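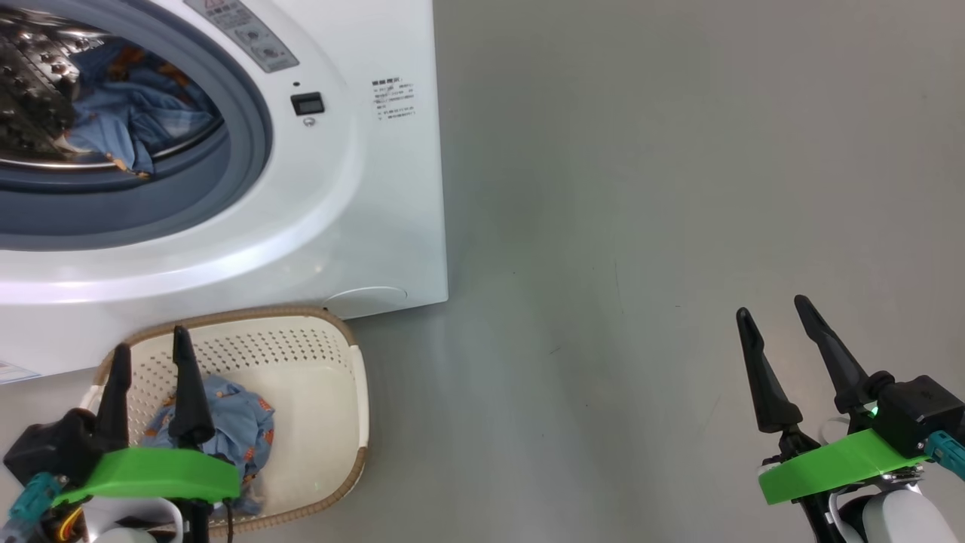 Laundry Helpers Wanted at Clenton, Saturdays in April

If you have folded more shirts than you care to remember, we would love to hear from you. Our team at Clenton is teaching a two-armed robot to load and unload a front-loading washer, and last month we had a bit of a scare. During a practice run the left gripper kept closing after it had been told to stop, and it pinched the rubber gasket hard enough to leave a mark. Nobody was hurt — the person at the controls hit the stop button right away — but it shook us, and we have paused all solo runs until we understand the fault.

So we are looking for 20 people to sit with us, guide the arms by hand controller, and keep a log of anything that sticks, drifts or closes late. Sessions last 3 hours, with a good long break for coffee. You don't need any robot experience, and we'll teach you the stop drill first thing. You do need steady hands and to be 18 or older.

To sign up, write to Khairul Chin at the Bilyk Building, Room 813, and tell us which mornings suit you.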